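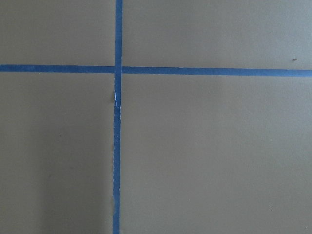 Lunch was the only time I sat down all day, one reader wrote to us in December, and now I eat in the car.

Plenty of mail like that. The works canteen is going, or gone, in most towns along the Surdu line. Skindale's closed at the end of winter. Brikness still has one — a long room, bad coffee, good soup, open til half past two. Once it fed 2,000 people a week. Last count was 436.

What went first was the hot counter. Then the pudding. Then the chairs, stacked along the wall, and after that a vending machine and a microwave with a queue. 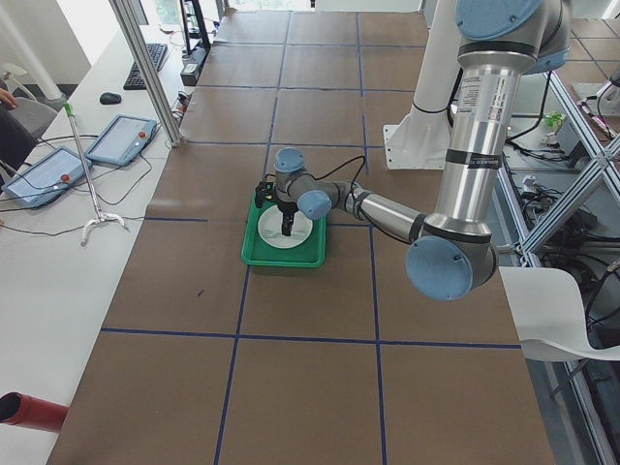
So who still uses a canteen? Mostly the early shift, and pensioners where they're let in.

Brikness lets them in after one. Soup and a roll, a tray, a seat by the window if you're quick. The regulars want the peas back. Management wants a shorter menu. Same argument for years, probaly the same peas.

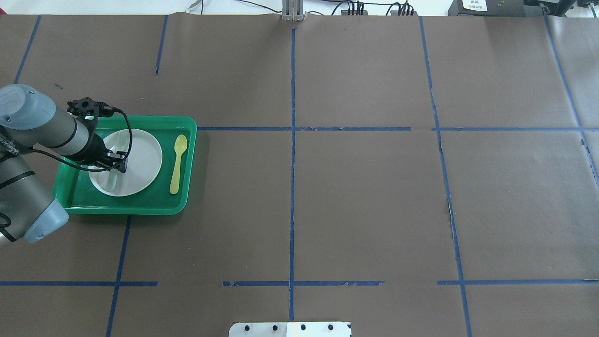
Tray, brown paper, blue tape.

Kemik, the caterer, tried cold boxes at Skindale before the end. Cheap, neat labels, delivered by eleven. Sales fine for a month, then down and down. People took the boxes back to their desks. Room stayed dark. Lunch breaks there now run around 15 minutes, on paper anyway.
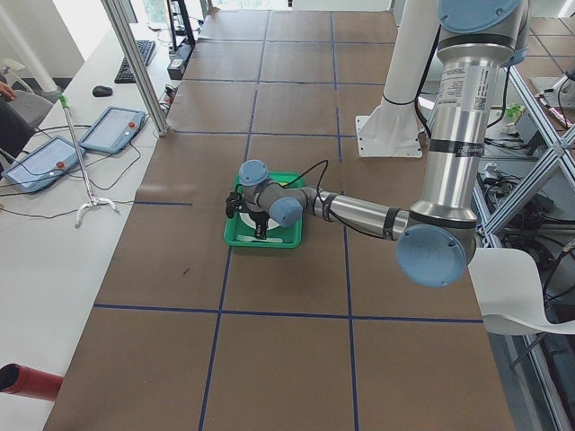 We'd pay a dollar more for a proper plate and half an hour, a Skindale reader told us, and I'd do the washing up myself.

Brikness has its kitchen until next winter, lease pending. Lentil on the board when we left, and a colour photo of a pie that hasn't been on the menu for ages.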